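Keeping Black Clothes Black (or at Least Not Brown)

Filed under: Laundry, Wardrobe
Posted by Shoaib Malik

Black is sold to us as the easy option. It goes with everything, it hides gravy, it makes you look as if you might own a gallery. Then you wash it 20 times and it turns the colour of a tired badger. I have ruined more black clothes than most people have bought, so you may as well have the benefit of it.

Before the wash

Turn everything inside out. Yes, socks too, if you have that sort of evening ahead of you. Most of the fading on a black T-shirt is really wear: the surface gets rubbed against zips, buttons and the drum until it goes fuzzy and grey. Inside out, the fuzz happens where only you will meet it.

Do up zips, undo shirt buttons, and empty the pockets. One paper tissue in a dark wash will produce about 1,000 smaller paper tissues, all of them devoted to your trousers.

Keep new black things away from pale ones for the first few washes. My Afridi tea towels went in with a new pair of jeans and came out looking like weather.

Fold them somewhere sensible

A bed is the best folding table most of us own, provided you check what it is wearing. Plush blankets shed, especially when young, and black cloth collects every hair of it. Shake the garment out at the window before it goes in the drawer.
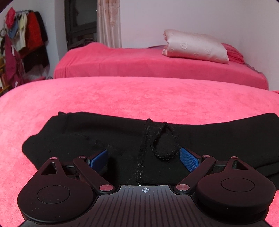
The wash itself

Cold or 30 degrees, short cycle, slow spin. Fill the drum loosely enough that you can get a hand in over the top. Stuffing it full saves one load and costs you a jumper.

Use a liquid detergent. Powder is fine for sheets, but on a cool wash it can leave pale streaks down a black shirt, and you will not spot them until you are standing under somebody's kitchen lights. I use the Dollon dark wash when it is on offer and anything without bleach when it isn't. If streaks do appear, run the whole lot through a plain rinse before you start blaming the machine. Then clean the detergent drawer, which I promise is worse than you think.

Vinegar: half a cup in the final rinse helps with old detergent build-up. It does not bring dye back from the dead, whatever your aunt has read. Go easy on it, as some makers don't want it near their rubber seals, and never let it meet bleach.

Drying

Keep them out of direct sun. Still inside out, on the airer, with a bit of space between. Tumble dryers are hard on black cotton and merciless to anything stretchy.

Getting the fluff off

Sticky rollers work and run out at the worst moment. A damp rubber glove, stroked in one direction, does nearly as well and has been under your sink for 11 years. 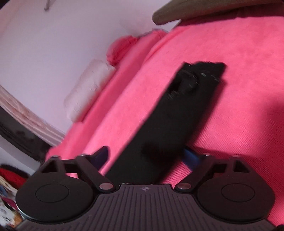
For small things I lay them flat and work from the middle to the edges, then flip and do the other side. Knitwear wants a lighter touch. If the fluff is really bobbles, you need a fabric shaver - mine is a Helis, noisy as a moped - and a flat surface with no folds in it, or you will shave a neat hole. Ask my cardigan.

When it has gone too far

Machine dye works nicely on cotton, linen and viscose, and hardly at all on polyester. Check the label, and remember that the stitching is often polyester even when the cloth isn't, so you may end up with smart black trousers and brown seams. Weigh the garment dry before buying the dye, and run an empty hot wash afterwards, unless you'd like the next load to join in.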